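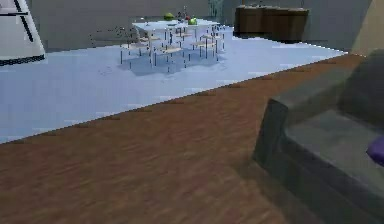

Dining table with four chairs, rendered interior. Borkden scene set.

Borkden Scene Set for Household Search

Last updated: Oct 18, 2020

Borkden is a set of simulated home interiors for training and testing object search on mobile manipulators. The set holds 109 furnished layouts and 1365 scripted episodes. An episode gives a start pose, a target category and a step limit. The agent moves, turns and tilts its view until it reports the target or runs out of steps. Grasping is scored separately and can be switched off.

Each layout is supplied with collision meshes, object placements and a floor map. Floor and wall finishes are set in a material file that can be edited without rebuilding the meshes. Lighting is fixed per layout. Render resolution is set at load time, and the reference results were produced at the lowest setting to keep training time down. Small tabletop items lose their outlines at that setting when viewed from across a room, and the detection scores should be read with this in mind.

Search method

The package includes two policies. Burkov is a frontier planner that picks the nearest unseen area of the floor map. Akyol is a learned policy that ranks supporting surfaces (tables, counters, cabinets) by how often the target category was found on them in training, then drives to the highest-ranked one.

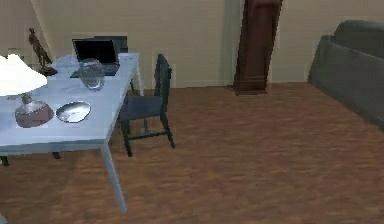
Akyol reached the target in fewer steps than Burkov on tabletop categories such as bowls, laptops and fruit. On items placed on the floor the order was reversed. Transparent objects were the weakest category for both policies. Glass vessels on pale tables were often passed over on the first approach and reported only after the agent had changed its viewing angle. Adding a second viewpoint per surface reduced these misses but made every episode longer, and the option is off by default.

All runs were repeated with 5 random seeds. Per-seed logs are in the results folder. Layouts used for testing were not used for training.

Requirements

2 GPUs for training, one for evaluation
Wonska simulator, current release
Python bindings (included)

Known issues

Shadows under thin chair legs can be read as obstacles by the depth filter. A corrected filter is planned for November. Until then, raise the minimum obstacle height in the config file.

This site uses cookies to remember your settings. Accept | Manage preferences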